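# Write the Stop Rule Before the Speed Rule

At Larnmont we have a binder for the robot cells. It is 232 pages long. I wrote maybe a third of it, so what follows is partly a complaint about my own work.

The binder starts with speed. There are tables for travel speed near people, speed with a part in hand, and speed on approach to a fixture. The section on who may stop a cell, and who may start it again, begins on page 200. A new operator reading in order gets there on the second day if she is lucky. Most people don't read in order. They read the first 25 pages, sign the sheet, and learn the rest from whoever is on shift.

I think this order is wrong, and I think it is wrong at a lot of places besides ours.

A speed limit is set once, by an engineer, and the controller holds it. The operator has no part in it on a normal day. Stopping and restarting is different. It happens many times a shift, and a person decides it each time. If the written rules are meant to help people do their jobs, the part people do should come first.

In September we had a stop on cell four. A part had seated badly and the arm paused on a force limit, as it should. Efua Darko was running the cell and wanted to clear it by hand. The rule said to call the cell owner before entering. The cell owner was listed as Ayuba Essien, who had moved to Prekora in the spring. Efua waited 40 minutes while three people looked for someone with the authority to say yes. Then a supervisor said yes without looking at the cell. All of this followed the binder. The person with the best view of the problem had no say, and the person who gave permission had no view of it.

Some of my coworkers read that story as a reason to loosen the rule. I don't. Nobody should reach into a paused cell on a hunch. A paused arm still has power, and it may still have a part in its grip. What the story shows me is that a rule should name a role that is always filled on the shift, and should say what that role has to look at before giving the go-ahead.

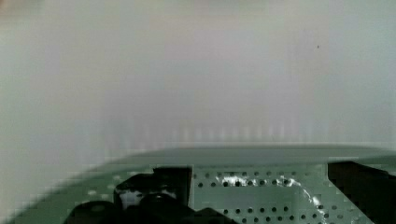

Ju-won Sung has argued for a short inspection at every restart, done at the gripper itself. Look at the fingers, the mounts, and the surfaces next to them. Look for anything caught, bent or missing. Then back out, close the gate, and restart at reduced speed for one full cycle. It fits on a card. He has been running it on his own shift and I have watched him do it. It is slower than pressing the reset. I still think it should be required.

The usual objection is that operators will skip it when they are behind. Some will. But they skip the binder now, and a card taped next to the reset button is harder to ignore than page 200. There is also the matter of what supervisors reward. If a shift gets praised for uptime and never asked about restarts, no card will fix that. I would put the restart check on the same report as the output numbers, on the same line if possible.

Ebenezer Kpodo, who handles our audits, raised a better objection. He says a card with no reasoning behind it turns into a habit, and a habit gets done with the eyes closed. He wants the reasons kept in writing. I agree with him, and this is what the binder is good for. Keep the long version. Let people look things up in it. Just stop pretending that a signature on the sheet means somebody has absorbed it.

We also need to be stricter about names. Adom Abubakari went through the Ayaaba and Botulum lines and crossed out every personal name in the procedures, then wrote in the job title that is staffed on all shifts. It was dull work. It should have been done years ago -- by me, among others -- and it should be checked again every time someone changes jobs.

My proposal for the next revision is simple. Stopping and restarting goes in chapter one. The restart check goes on a card at every cell. Speed tables move to the back, where the engineers who use them will have no trouble finding them. Comments can go to me before the draft is locked.

December 29, 2019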